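Section 4: Teaching your first two-arm task (making coffee)

Last updated 20 January 2020, by Mei Haverford

By now you should have both arms bolted down, powered up and talking to the Esik software (if not, go back to Section 2, I'll wait). In this section we're going to teach the robot a job by doing it ourselves through the remote handles. I picked coffee because it has a bit of everything in it: a glass that slips, a lever that fights back, a small capsule that has to go in the right way round. And you get coffee out of it!

What you need on the table

A capsule machine, a clear glass, a tray to park the glass on, and a capsule stand. Give yourself plenty of bare table in front of the machine – the arms need that room to turn, and so do your nerves the first few times.

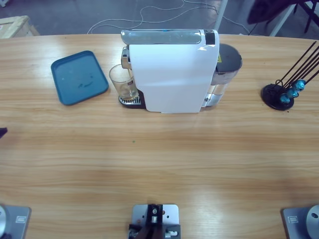 Fig. 4-1. Table layout with the glass on the drip tray.

Setting up

1. Put the machine near the far edge of the table, drip tray to the left. If it sits too close to the arm bases, the elbows fold up and the handles start buzzing at you.

2. Put the tray to the left of the machine and the capsule stand to the right. I like the stand where the right arm can get at it without crossing over the left one.

3. Load a few capsules onto the stand. Leave a gap between them or the fingers will grab two.

4. Check the water tank. I've forgotten this more than once and taught the robot to make a beautiful cup of nothing.

5. Keep loose cables off the tabletop. On the floor beyond the table is fine by me, as long as neither arm can reach them and you won't be walking there.

CAUTION: The machine heats water. Keep your hands, and everyone else's, off the table while the arms are live. The red button stays within your reach the whole time, and I do mean reach, so no getting up to answer the door.

Checking the wrist views

Before you record anything, open the Views tab and look at each wrist camera with the gripper wide open. You want to see both fingertips and a good bit of table past them. If a fingertip is missing, loosen the camera clamp, nudge it and check again.

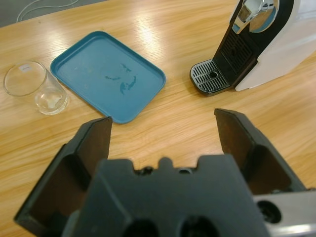

Reading time for the rest of this section: 4 min

Now drive the arm slowly toward the glass and stop before you touch it. Is the glass still in view? Clear glass is tricky stuff, and on a shiny table it can pretty much melt into the reflections. A little paper label on the side helps me judge where it is. If the lights are making bright streaks right where you'll be grabbing, move the glass over a bit or turn a lamp.

Recording a demonstration

6. Bring both arms to the home pose and press Record. Wait for the beep. (It's a quiet beep. Fedoruk handles have a louder one, if you have those.)

7. With one arm, raise the lever on top of the machine. Come at it from the front with the gripper half closed and push up with the finger. Please don't pinch and pull, you'll drag the whole machine toward you.

8. Take a capsule from the stand with the right arm. Pull it along the line of the rods first, then lift away.

9. Bring the capsule over the slot, pause, lower it in and let go. That pause matters a lot in the recording, so make it a real one – I count to 2 in my head.

10. Close the lever, then back the arm well off.

11. Pick up the glass low down with the left arm and set it on the grate under the spout.

12. Start the coffee, let it run, and press Stop when both arms are home again. 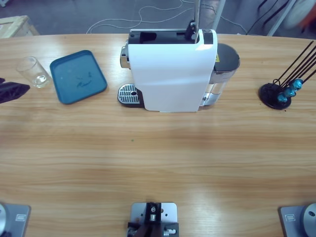 Zoriana Ostapchuk wrote in after trying the June draft of this guide to say she does the glass before the capsule, every time, and that her left arm got much steadier once she stopped trying to move both arms together. She also asked whether it's okay to mix the two orders in one set. My answer is no, or at least not at first. Pick the order that feels comfortable and stick with it for the whole set, then make a second set if you want the other one.

How many do you need?

I'd go for 30 good demonstrations before you train anything. Move the glass and the tray a little between takes, a couple of inches here, a small turn there, so the robot has to look for them. Leave the machine where it is for now. Later on you can get fancy: the big coffee set we put together at the Miltby workshop has 800 takes in it, and I wouldn't wish that on a beginner.

NOTE: Did you drop the capsule? Keep recording if you can pick it up cleanly and carry on. If it rolled off the table, press Discard, hit the red button, and only then go and get it.

Checking the glass before you save

13. Play the take back in the wrist view and stop it where the glass is on the drip tray. Look for the glass standing flat on the grate, under the spout, with clear space between it and the fingers.

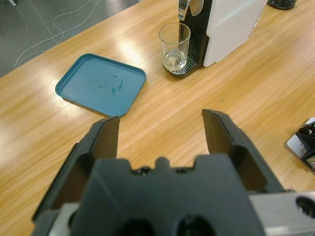

Fig. 4-4. Wrist view, gripper open, glass under the spout.

14. If the glass is leaning or too far forward, mark the take as Poor and do it over. Poor takes aren't deleted, they go into their own folder in Brirora and you can sort through them later.

15. If it looks good, press Save and type a short note. Mine say things like "slow on lever" and I'm always glad of them later.

16. Empty the glass, dry it, and put it back on its spot before the next take. A wet glass slides in the fingers, and you'll spend the next take chasing it.

Take a break when your wrists get tired, because sloppy driving shows up in the training. When you've got your full set saved, go on to Section 5, where we trim the takes and start the first training run.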